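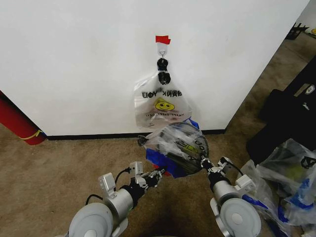
**Workshop notebook / Building & Units / Geddes House conversion**

2021-12-27, written in the evening with tea

Quiet day, so I used it to bring the notes on the Geddes building up to date before Kiran Sandhu comes back from holiday. I write the numbers the same way as in the sales file, so that we don't have two versions again like in September.

**Unit 4, floor area**

I measured again with the laser and got 1,038 square feet. The old plan from the developer gives a bigger number, but that plan counts the bay window and also the closet under the roof slope, where the ceiling is too low to stand. I measured only to the inside face of the walls, and I left out the part of the closet where the height is less than five feet. Ishbel Ogilvie agrees that the smaller number must go in the listing. She prefers that a buyer finds the room bigger than promised.

To do: write on the plan itself which method we used. At the moment it is only in my head and on this page.

**Unit 4, windows to the street**

Five sash windows on the front. Three open well. The one beside the fireplace opens but does not stay up, the cord on the left side is gone. The last one is painted shut. I cut the paint line with the thin knife from outside and inside, worked slowly from the bottom corner, and it moved a little — then it stopped. I didn't force it. These are old panes with the waves in the glass and I would be very sorry to break one.

Clear opening of the working sashes is 46 inches high. I wrote this down for the person who makes the storm panels. He asked me two times already.

**Noise between units 4 and 5**

This is the question which every visitor asks, so I want a proper answer for it. The wall between the two units was built at the time of the condo conversion, it is not original. I took off the outlet cover in the bedroom of Unit 5 (power was off at the panel, I checked with the tester) and looked in beside the box with the small lamp. I see one layer of drywall and some mineral wool. I can't say from one hole if the wool goes through the full wall. Ishbel stood in the other bedroom and read aloud from the association rules. I could hear that someone speaks but I couldn't understand the words. With the radio it was worse, the low notes come through the floor and not so much through the wall.

Idea: lift the carpet in one corner of Unit 5 and look what is between it and the boards. If it's only the thin pad, a heavier underlay can help more than any work on the wall, and it costs much less.

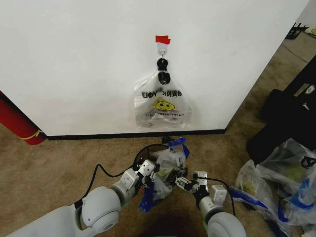
*Hook and bag on the wall, red tape above.*

**Heating**

The boiler is shared by all units and the cost is inside the monthly fee. I think this is good for a small unit and a little unfair for a small unit that faces south, but it is not for me to decide. The monthly fee for Unit 4 is 414 dollars. It includes heat, hot water, snow removal and the garden. It doesn't include electricity. Please let us write this in full sentences in the listing, because last time a buyer understood "utilities" to mean everything and there was an unpleasant telephone call.

Thermostat in Unit 4 is a Gutix, the older type with the dial. I set it to 60 when I left. In the morning the far bedroom was clearly colder than the living room. The radiator there has a valve which turns but I feel no resistance, so I suspect it turns on nothing. Ask the plumber to look at it when he comes for the boiler.

**Front stairs and railing**

Graveck sent their offer for the iron railing. They want to take it off in two pieces, repair it in their shop and bring it back in spring. I asked what the residents will hold in the meantime and they had not thought of it. They will now add a temporary wood handrail to the offer. I'll not sign before I see it in writing.

The third step from the bottom has a crack on the right side, old, with moss in it. I put pencil marks at both ends, so we can see in some weeks if it grows.

**Parking**

Each unit has one deeded space behind the building, except the penthouse, which has two. The painted numbers on the ground are not the same as the numbers in the deed for Unit 4 and Unit 5 — somebody exchanged them long ago and all are happy with it. Kiran must ask the lawyer if this needs a paper before we sell. I think it does.
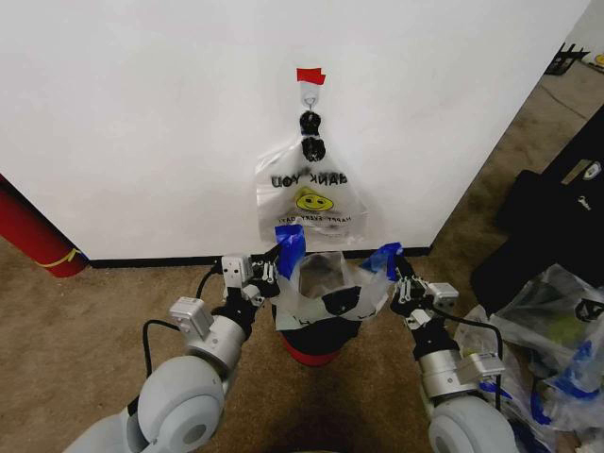 **Can the owner of Unit 4 rent it out?**

The association rules allow it if the lease is for six months or longer, and the owner must give a copy to the manager. Shorter rentals are not allowed in any of the units.

**Left for Wednesday**

- Call the storm panel man with the height
- Pictures of the garden side for the Findavell listing, only if the sky is better
- Key for the roof door: it sticks, try graphite and no oil
- Ask Ishbel where she put the second copy of the rules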